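Cronin Technical College Robotics Society
Project Diary, Two-Arm Handling Project
Entry for March, kept by Shanthi Munasinghe, Student Secretary

The session opened at 2:15 p.m. in the Rellside laboratory. Present were Tomás Nic Giolla, Tamás Virág, Mairéad Dolan and the undersigned. Mr. Lauri Laaksonen, faculty supervisor, joined the group at 3:00 p.m. and remained until the close.

The minutes of the February review were read and accepted with one correction. The budget line for replacement finger pads should have read 500, and the figure has been amended in the project ledger. Ms. Dolan asked that receipts be handed in within the same month from now on. This was agreed.

Mr. Virág then reported on the joint calibration. Both arms had been brought to their home positions before the session and the offsets checked against the sheet kept in the control folder. The left wrist had drifted slightly from its February value. He entered the new offset and asked that the old one be kept on file until the end of term, so that the two may be compared if the drift continues.

The main business of the afternoon was the tool roll task, which the society will enter in the student section of the Derkby Open. Under the Derkby rules, a team must withdraw a named tool from a roll, present it clear of the fabric, and put it back in the same pocket. Both arms must take part. No hand may touch the roll once the run has been called.
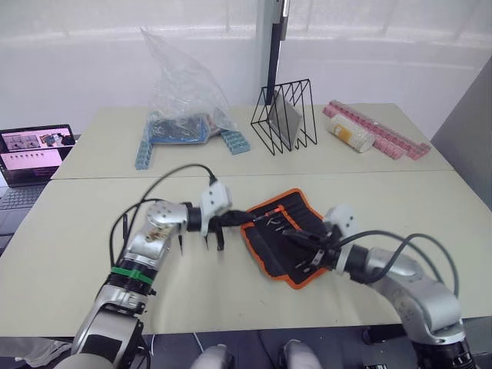

Mr. Nic Giolla operated for the first set of runs and Ms. Dolan for the second. The practice of changing operators at the half has now been followed for the whole term, and the secretary wishes to record that it has been of real benefit. In the autumn only one member could be relied upon to complete a run. The task notes have improved as well – each operator now writes for the next one and says plainly what went wrong.

The chief difficulty remains the return of the tool. Withdrawal is a matter of patience and a steady grip. The return asks the operator to find a narrow opening with the tip of the tool while the other gripper keeps the fabric still, and a small error in the angle of the wrist is enough to push the pocket shut. Mr. Nic Giolla proposed that the holding arm should press closer to the pocket in use. Mr. Virág was concerned that the two grippers would then crowd each other. After some discussion it was decided to try the closer position at reduced speed and to record the result under its own heading, apart from the ordinary runs.

Run 22 was stopped by the operator when the edge of the roll began to lift. The run has been entered as incomplete. Mr. Laaksonen commended the decision to stop and reminded members that an incomplete run carries no penalty in practice. He would prefer ten of these to one bent tool.

A short break was taken at 3:40 p.m. During the break Ms. Dolan read out the latest letter from the Derkby organizers. Teams are to send in their equipment list before the end of the month and must state the name of the control program in use. Ours will be entered as Flirance, with the settings file attached. She has undertaken to prepare the list and Mr. Virág will check it.
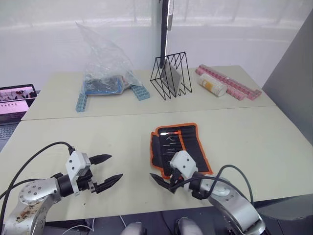 The placing of materials on the work tables was considered next. Mr. Laaksonen has asked for a fixed layout, so that a run made in one month can fairly be set beside a run made in another. It was agreed that the tool roll is to lie flat on the near table with its orange border fully spread, and that the far table is to hold the items for the later tasks: the clear plastic bag, the wire file holder with the flat gray piece leaning in it, and the pink interlocking strips. Mr. Virág will draw a plan of these positions for the control folder. Any member who moves an item is to return it to its place on the plan before leaving.

Storage of the run records was raised under other business. The shared drive is set to hold 3000 files for each student group, and the society must clear its autumn records before the next block of runs. Mr. Nic Giolla will copy them to the department archive under project number 2043. Nothing is to be deleted until Mr. Laaksonen has confirmed that the copy opens correctly.

Ms. Dolan asked whether first-year students might attend as observers. Mr. Laaksonen had no objection, provided that they have completed the laboratory safety form and remain behind the floor line while the arms are powered.

The arms were returned to home and powered down at 4:50 p.m. The key was signed back in by Mr. Virág. Still outstanding from this session: the closer holding position, the layout plan, the equipment list for Derkby, and a new cover for the control folder.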